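Nillach workshop begins teaching robot arms by demonstration

The Halliday Centre for Applied Automation has opened a programme at its Nillach workshop in which robot arms are shown a task by a human operator instead of being programmed line by line. The work is being carried out with the engineering firm Movbridge and the parts supplier Adidix, and is expected to continue until October.

The programme is concerned with small and repetitive handling jobs of the kind found in packing rooms, repair shops and parts stores. Such jobs are simple for a person but have often proved costly to automate, as each new item or container has tended to require fresh programming by a specialist. The partners wish to establish how far that cost can be reduced when staff with no background in robotics are able to demonstrate the job themselves.

Two methods of demonstration are in use. In the first, the operator takes hold of the arm and guides it by hand through the movement required, while the controller records the position of every joint. In the second, the operator sits at a separate desk and moves a handheld controller, which the arm follows at a short distance. The second method is slower to learn but keeps the operator's hands away from the work, and the Centre considers it the more suitable of the two for tasks in which the item is small or lies close to the sides of its container.

The first exercises deal with picking single items out of a tray. Toy building bricks have been chosen as the standard item for this stage. They are cheap and regular in shape, and they can be placed at any angle, so that the arm must be shown how to approach from a number of directions. A tray with sloping sides is used so that a dropped brick will tend to slide back towards the floor of the tray, where the operator may try again without leaving the desk.

Masanobu Kubo, who leads the programme for the Centre, said that the early weeks had been given over largely to the people taking part.

"We had expected to spend most of our time on the software," he said. "In practice a good deal of it has gone on helping operators to move at a steady pace. A person who hesitates above the brick will teach the arm to hesitate above the brick. We now ask everyone to complete a practice period before any of their work is kept."
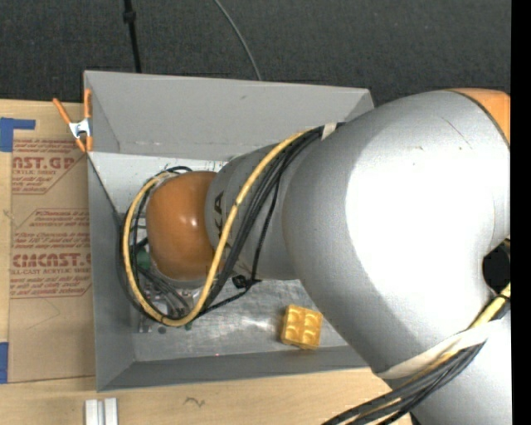

Each demonstration begins with the arm in a fixed starting position and ends when the operator presses a pedal to mark the attempt as complete. Attempts in which the item is knocked, dropped or missed are kept as well, but are stored separately and labelled by the operator at the end of the session. To date 356 demonstrations have been accepted for the tray exercise, recorded by 22 operators drawn from the Centre's own staff and from Movbridge. A session lasts 55 minutes, after which the operator is required to take a break.

The Centre has also set out rules for the working area. The arm's speed is limited during hand guiding, and a second member of staff must be present at the stop button whenever a person is within reach of the machine. Under remote control no one may enter the marked area until the arm has been brought to rest and the desk operator has confirmed this aloud. Trays and other fittings are to be checked before each session, and cables running along the arm are to be inspected for wear at the start of every shift. Mr Kubo said that these rules had been drawn up with the operators and would be reviewed once the present stage was finished.

Movbridge is responsible for the remote control desk and for the software that turns a set of recorded demonstrations into a movement the arm can carry out alone. The firm has said that it will not publish results from the tray exercise until the same movements have been tried on a second arm at its own premises. A movement learned on one machine does not always carry over well to another, even where the two are of the same pattern, and the partners regard this as one of the main questions to be settled.

Adidix, which supplies small fastenings and fittings to the building trade, has joined the programme as a possible user. Its warehouse staff will visit Nillach later in the year to record demonstrations with goods from the firm's own shelves. The company has asked in particular that the trial should include items in soft packaging, which its present equipment handles poorly – a request that the Centre has agreed to place ahead of the planned work on stacking.

Members of the warehouse staff who take part will be paid at their usual rate and will not be expected to have any previous knowledge of robots. Recordings will consist of joint positions, controller movements and views of the working area. Operators' names will be held apart from the recordings, and the Centre has undertaken that the material will not be used to assess the speed or conduct of individual employees.

The programme is divided into 4 stages. The tray exercise forms the first, and will be followed by soft goods, by stacking, and by a longer task in which several movements are joined together and the arm must decide when one has ended and the next should begin. Funding is in place for the first three. A decision on the last will be taken by the partners after the stacking results have been examined.

Mr Kubo said that firms should not take the programme as a promise that demonstration would replace conventional programming in every setting. Where a part always arrives in the same place and at the same angle, he said, a fixed programme remained quicker to set up and easier to check. The Centre's interest was in the jobs that fell outside that description, many of which were still done entirely by hand.

A limited number of places remain for outside operators in the soft goods stage. Those accepted will attend a half-day introduction at the Nillach workshop, followed by a supervised practice period on both methods. Employers wishing to put forward staff should write to the programme office at the Halliday Centre, stating the kind of handling work in which the person is normally engaged and any times of day at which they would be unable to attend.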